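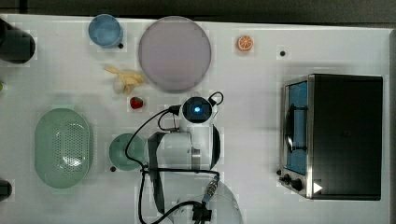

The gauge at Oltholm was read at 0600 and 1800. Temitope Okafor recorded both values in pencil, in the column her predecessor had ruled for barometric pressure and never used.

On 2020-06-17 the level stood at 54 centimeters. The permitted maximum was 100. At 180 the lower road would flood, and the village of Skinwood would have to be reached by the ridge.

She telephoned the figure to Niretti, where a clerk read it back as 45. She corrected him. He read it back as 54 and asked whether it was still raining.

"That isn't a reported quantity," she said.

"My mother lives in Skinwood."

Okafor looked at the form. It had a field for remarks, limited to 30 characters. In four years she had used it once, in November, for ice on the float.

"Light rain," she said. "Wind from the west. The road is open."

He was silent long enough that she checked the line.

"Should I write that down?"

"Yes."

She entered the same words in her own book, counted the characters, and removed a period. Then she put on her boots and went out to clear the intake screen, which had collected leaves since morning.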